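TEXTILE CARE AND GARMENT HISTORY
Handout for Session 13: Sorting, washing and the life of color
Course leader: Phong Đặng
Revised Friday, November 24, 2000

Before the session please read chapter 2 of the Halard reader. If you have the older printing, the chapter is the same but the page numbers are different, and the table on dyes is at the end of the book.

1. What we mean by color loss

Last time we spoke about fibers. Today we speak about what sits on the fibers or inside them. A dyed cloth can lose its color in three main ways, and students often mix them, so please learn the words.

Bleeding is when dye leaves the cloth and goes into the water. It may then settle on another cloth in the same water. When it does, we call this second event staining or transfer.

Fading is when the dye stays in the cloth but is changed, mostly by light, sometimes by chlorine. The color becomes weaker or moves toward another color. Some old blacks become brown or green.

Crocking is when the color is rubbed off. There is dry crocking and wet crocking, and a cloth can be good in one and bad in the other. Indigo is the usual case. It sits mostly near the surface of the yarn, and this is the reason why new jeans leave blue on a light chair.

In the written test I will ask for these words. "The color went out" is not enough.

2. Dark cloth

Dark shades need much dye, and when there is much dye there is usually some part of it which did not fix well. A good dye house washes this part out before the cloth is sold. A dye house in a hurry leaves it for the customer.

Cotton in dark gray, navy or black is often dyed with reactive dyes or with sulfur dyes. Reactive dyes make a chemical bond with the cellulose. Sulfur dyes do not make such a bond; they are made soluble, they enter the fiber, and there they are turned back into a form that water cannot dissolve. Sulfur black is cheap and quite fast to washing, but it is weak against chlorine bleach. One capful of bleach can ruin a sulfur-dyed garment in minutes.

Very few blacks and charcoals are neutral. Put two of them side by side near a window and you will see that one leans to blue, another to red or green. For repair work this matters more than people expect. A patch that looked right under the shop lamp can look quite wrong in the street. The name for this is metamerism, and we will come back to it in June.

Look also at the places where cloth is doubled: plackets, cuffs, collars, hems. The layers press against each other in the machine, the folded edge stands out and is rubbed, and so the edge becomes lighter before the flat parts do. If you must judge how many times a garment was washed, begin with the edges.
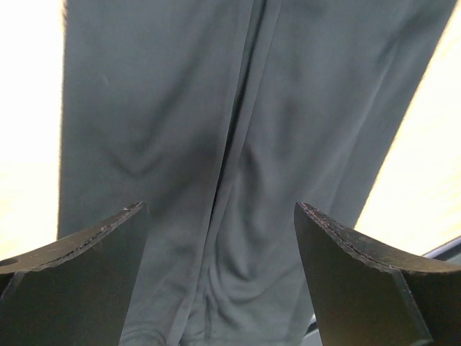
3. Sorting

The old household books tell us to sort by color, and this is still the first rule. But I would like you to sort by four things, in this order:

a) Color: white, light, dark. Bright reds and pinks go alone for the first few washes.
b) Fiber: wool and silk apart from everything else, always.
c) Weight: heavy cloth beats light cloth in the drum. Towels and thin blouses are a bad marriage.
d) Dirt: a kitchen apron does not go with bed linen.

Glenys Cadwaladr, who taught this course before me, added a fifth, "temper." By this she meant cloth that you do not know and do not trust yet. She kept such pieces in a separate pile and tested each one on a hidden seam. I still have her notes, and I recommend the habit.

The seam test: wet a hidden place with warm water and a little of your detergent. Press a white cotton rag on it for two minutes. If the rag takes color, the piece is washed alone and cold. If the rag stays clean, this is a good sign but no promise, for a long wash is harder than a short press.

4. Reds and pinks

A pale red is not simply a red with less of it. The dyer often uses another recipe. Salmon and coral shades are commonly a mixture of a red and a yellow dye, and the two may fade at different speeds. When the yellow goes first, the cloth moves toward a cold pink. When the red goes first, it moves toward peach. Inside the folds and under the pockets the first color remains, so you can compare.

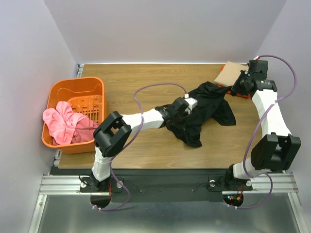
Madder, the root we used in the dye kitchen, behaves in a different way. It gives brick and rose shades on alum mordant, it holds very well, and it becomes bluer in alkaline water. A strong washing powder is alkaline. Many people in the last century believed that their madder prints were "going bad" in the wash, when it was only the soda which turned the shade, and a rinse with a little vinegar could bring part of it back.

5. Temperature and water

Hot water opens the way for dirt and for dye together. For cotton whites you can go high. For dark and bright cottons I advise cold or warm, with the garment turned inside out. Do not leave wet colored pieces lying on each other after the machine has stopped – this is the moment when most transfer stains are made, and people blame the wash for it.

Hard water makes soap leave a gray film of lime on dark cloth, which looks like fading. Soak such a piece in soft water with a spoon of white vinegar, rinse it, and look again. Detergents do not form this film in the same way, but too much of any product will leave something behind.

Salt in the wash does not "fix" the color at home. Salt helps in the dye bath, before the bond is made. I know that your grandmother did it. Mine did it too.

6. Drying

Dry dark pieces in the shade or inside a room. Sun is a bleach. Button fronts should be pulled straight by hand while damp, from the collar down, or the layers dry in waves and you must iron twice. Iron dark cotton on the wrong side. If you iron it on the right side it gets a shine on the thick places, and this shine is difficult to remove.

7. Exercise for next week

Work in pairs. Take the swatch card marked Murden and the one marked Javix. Each card has 18 swatches. Cut every swatch in half, keep one half in the envelope and wash the other half with a piece of undyed cotton sewn to it. Dry flat. Then compare with the gray scale and write down two numbers for each swatch: change of color, and staining on the cotton. Please do this by daylight, near the north window, and please do not discuss your numbers before both of you have written them.

The results go on the yellow sheet. Bring also one dark garment of your own, washed many times, which you are willing to show.

Further reading: Snorradóttir, the section on household dyeing, to page 108. The library has one copy, for use in the reading room only.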